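## 4. First Practice on the Tabletop

By now your Drovach should be bolted down, powered up and past its self-check, and if you've come straight through from Section 3 you have probably earned a cup of coffee. Go ahead, the controller will wait for you. (It goes into standby after a while and the screen dims. Press any key to wake it.)

In this section you'll teach the two-fingered gripper to approach, close on and let go of ordinary household items. We ask every new owner to do this before loading any of the ready-made routines, even folks who have had an arm before and are itching to skip ahead.

### 4.1 Getting the table ready

1. Wipe down the tabletop and let it dry.
2. Pick out a few practice items. Soft, crinkly things such as snack bags are wonderful for learning, and so is something with a handle, once you've had a little practice.
3. Set the softest item in the middle of the table, well inside the reach you marked in Section 3.
4. Open the Alent app on your computer and choose **Practice > Free Grip**.
5. Check that the wrist camera view comes up. You should see both fingertips and a good stretch of table beyond them.

> **Note:** If your table is made of two panels, run a fingertip over the join. A raised edge can catch a low-moving finger, and you'll want to raise the travel height a notch under **Settings > Table**.

### 4.2 Your first grip

1. Set **Speed** to 4. It will feel awfully slow, and we'd like you to leave it there for the whole first session, please!
2. Jog the arm until the fingers point toward the soft item.
3. Press **Open** and wait for the tone.
4. Lower the arm in short taps. Holding the key down makes it travel continuously, and that's harder to stop neatly.
5. Press **Close**. The fingers stop by themselves once they meet resistance.
6. Lift a little, pause, lower again and press **Open**.

Repeat this until it feels comfortable. Anitha Warrier, who wrote most of our practice routines, likes to turn the item a bit between tries so the arm has to come at it from a new angle, and we think that's a lovely habit to pick up.

> **CAUTION:** Keep hands, sleeves and hair away from the fingers whenever the status light is blue. Press the red stop button before you reach in to move anything.

### 4.3 Moving on to glass

Glass takes a gentler touch and a bit more patience. Shiny, clear surfaces can confuse the depth reading, so go by the camera view and your own eyes together.

1. Change **Grip Force** to **Light**.
2. Bring the fingers in beside the handle, with the gap kept narrow.

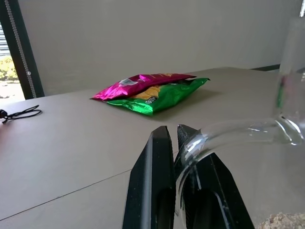 3. Tap forward a step at a time, and stop if the outline of the glass starts to flicker on your screen.
4. Close, wait for the tone, and lift no higher than the width of your hand.
5. Set it down and open the fingers fully before you back away.

> **CAUTION:** Never use chipped or cracked glass for practice. If a piece breaks, press stop, switch off at the wall and clean the fingers before going on.

If you see message **389** on the controller, the fingers closed without finding anything. Open them, back up and try again. Message **94** means the wrist has turned as far as it can; jog it back the other way until the message clears.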